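Okay, the Mandar patrol boat contract. I've been chewing on this since breakfast and a few of you asked, so, thread.

The short version: the navy wants 6 new coastal patrol boats, and two yards are left in the running, Zilus and Iglesias. Zilus has the cheaper bid. Iglesias has built boats this size before. You can guess where the arguing starts!

Price first. Zilus is asking 167 million for the lot, spares included (training isn't, and I had to go digging in the annex to find that out). Iglesias won't publish a number, which drives me nuts.
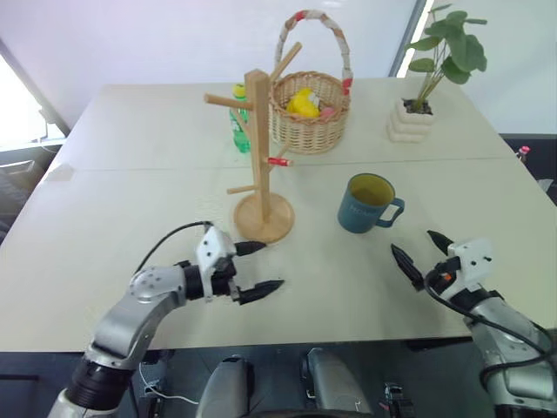

Wooden mug tree, green bottle with a yellow cap behind it.

Now the engines. Both yards want to use the Zandach diesel, so anybody telling you this is a fight over speed hasn't read the bids. Range is where they split. Iglesias claims 1,608 nautical miles on one tank, and Zilus just says "sufficient for the mission." Come on, guys.

Fahad Swati wrote a good piece on the radar side of it back in February, go find it if you missed it. His point was that the old boats can't share a track with the shore stations, so crews read positions out over the radio. In bad weather! With a fishing fleet all around them!
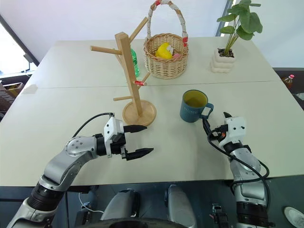

And that's why I keep coming back to the data link. It's buried way down in the requirements and it matters more to me than the gun on the bow, which everybody loves to post pictures of.

Delivery is six years for the whole batch. I think that's optimistic for either yard, and for Zilus I'd call it a dream, they still have to lengthen the slipway.

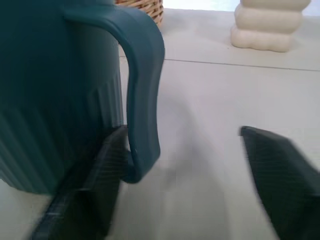 Teal container, ribbed down low, with a looping handle.

My bet is Iglesias, with some of the hull work handed to Zilus to keep the peace. I've been wrong on boats before (hi, minesweeper people). Replies are open, be nice, and if you have the Iglesias price my DMs are open too.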